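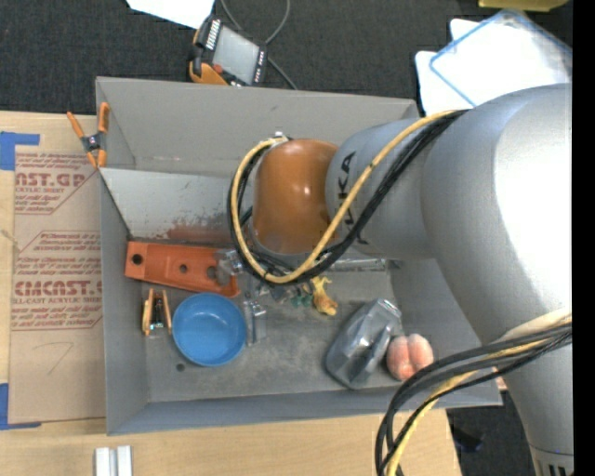 4. Setting up the Staniforth controller for a live set

This section covers connecting the controller to your laptop, pairing it with Vekance software and checking the sound before you play. Have the power supply, the USB cable and your headphones to hand. If you are using the controller on its own with a memory stick, go to section 6.

4.1 Connecting the controller

1. Turn the MASTER and BOOTH knobs fully to the left.
2. Connect the power supply to the DC IN socket, then to the mains.
3. Connect the USB cable to the port marked PC on the rear panel and plug the other end straight into the laptop. Unpowered hubs are a common cause of dropouts.
4. Connect MASTER OUT to the house mixer or to your speakers. Use the XLR sockets for any cable run over 2 metres.
5. Switch on the controller. The two deck rings light white, then go out.
6. Switch on the speakers or amplifier last.

Caution: Never plug in or pull out the MASTER OUT cables while the amplifier is on. The thump can damage speakers and hearing.

Note: When packing up, switch off in the opposite order, starting with the amplifier.

4.2 Pairing with Vekance

1. Open Vekance and choose Set-up, then Devices.
2. Select Staniforth from the list. If it is missing, close Vekance, wait until the deck rings go out and open it again.
3. Under Audio Output, set Master to channels 1-2 and Headphones to channels 3-4.
4. Set the buffer size. Start at 14 milliseconds and lower it one step at a time while a track is playing. If you hear clicks, go back up one step.
5. Press Save as Default.

The Bekora effects pack is installed with Vekance but is switched off. To use it, tick Bekora under Effects and restart the program. The echo and filter go to the left-hand knobs, and the reverb goes to the right. You can change this later on the Mapping page.

4.3 Preparing your library

Vekance works out the tempo and key of each track before it can be synced. Do this at home. Analysing a large folder slows the laptop and can interrupt playback.

1. Drag your music folder into the Library panel.
2. Right-click the folder and choose Analyse All.
3. Leave the laptop plugged in until the progress bar clears. A folder of 700 tracks may need to be left overnight on an older machine.
4. Make a playlist for the set and keep it under 50 tracks if you want all the cover art to load on the controller screen.

Note: Tracks with a live drummer often drift. Check the beat grid by ear and use Adjust Grid to move the first beat.

4.4 Sound check

1. Load a track you know well on deck 1 and press PLAY.
2. Raise TRIM until the channel meter sits in the green, with the odd peak in amber.
3. Bring up the channel fader, then raise MASTER slowly.
4. Repeat on deck 2 with a different track and match the levels.
5. Press CUE on each channel and check that it comes through the headphones only.

If the meter reaches red, turn down TRIM before touching MASTER. Distortion at the channel stage is still there at lower volume.

If there is sound in the headphones but none from the speakers, check that the crossfader is not set hard over to the silent deck.

Settings can be copied to a second laptop with the Verkness backup tool, described in section 9.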